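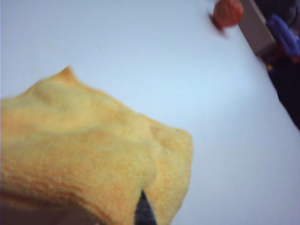
Keeping the Gripper Clean on a Towel-Folding Arm

Posted Sat 28 June in Workshop Tips, Skovville Tool Library

Microfiber is hard on a gripper. The loops catch on anything rough, and the lint gets into places you'd never think to look. If your arm handles towels every day, plan on a short cleaning at the end of each session and a longer one when the grip starts to go soft.

Before you start

Park the arm, switch off the power at the supply and wait for the lights on the controller to go out. Don't rely on the stop button alone. Ours is a small Brolletell arm with two fingers, and the steps should be close for most bench arms of that size.

You will need a soft toothbrush, a wooden toothpick, a lint-free rag, rubbing alcohol and the hex key that fits your finger screws.

Daily cleaning

Open the fingers by hand if your model allows it. If it doesn't, open them all the way before you cut the power.

Brush the inside faces from the base toward the tip. Going the other way packs lint down into the hinge.

Pick out whatever is wound around the finger base. Towel fibers wrap there in a tight ring that looks like part of the gripper until you get a toothpick under it.

Wipe the pads with a little alcohol on the rag. Let them dry for five minutes. Alcohol left on the rubber makes it slick, and the first few towels will slide right out.

Wipe the camera lens last, with a clean corner of the rag. Lint on the lens gives you a soft picture, and it's easy to waste an afternoon on focus settings before checking for fluff.

When the grip gets weak

Check the pads first. Run a fingernail across them - if the surface feels like glass, sand it lightly with fine paper and wipe it again. Once the pads have been sanded four times, replace them.

Next check the finger screws. They work loose on ours every six weeks or so. Snug is enough. The Pereyra replacement fingers we use have brass inserts, and those pull out if you lean on the key.

If the fingers still don't meet evenly, run the zero routine again with nothing between them. A single strand of lint in the hinge will throw it off, so brush before you zero.

Picking up from a pile

A bunched towel is easier to grab than a flat one. Aim for a fold and come straight down, with the fingers open just wide enough to straddle it. Too wide and you take a big wad that won't shake out. Stop the fingertips a little above the table, or they will scuff the top and wear round at the ends.

Wash new towels before using them on the arm, with no fabric softener. Softener leaves a film on the pads.

Spare pads are in the Hornen drawer under the bench, next to the hex keys. Write it on the card when you take the last pair.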